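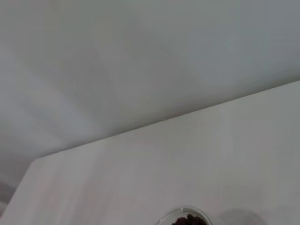

**okau_bench** – 10 July 2020

Question on remote control demos. The task is scooping coffee beans with the right arm. I have 200 recorded and want to drop every one where I paused over the bowl for more than a second. The policy copies the pauses and hangs there.

**lren**

I'd keep them. Trim the idle steps and leave the rest alone. We cut 31 demos that way at Draltard and lost most of our good grasps on the spoon.

**okau_bench**

Trimming leaves a jump in the wrist view, though.

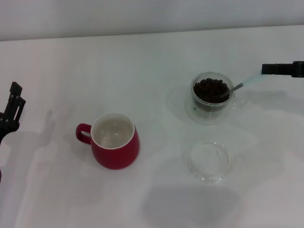
The spoon angle is my other problem. If I grip the handle too near the end, it turns in the jaws when it meets the beans, and I stop to fix it. Most of the pauses come from that.

**A_Arthur**

Then fix the grip first – I don't agree with trimming or dropping. Record 24 new ones with a lower grip and compare.

**lren**

Twenty-four won't tell you much. Trimming costs nothing.

**okau_bench**

I'll do the new ones by hand guiding and post both results.

**A_Arthur**

Don't mix hand guiding with remote in one set. The speeds won't match.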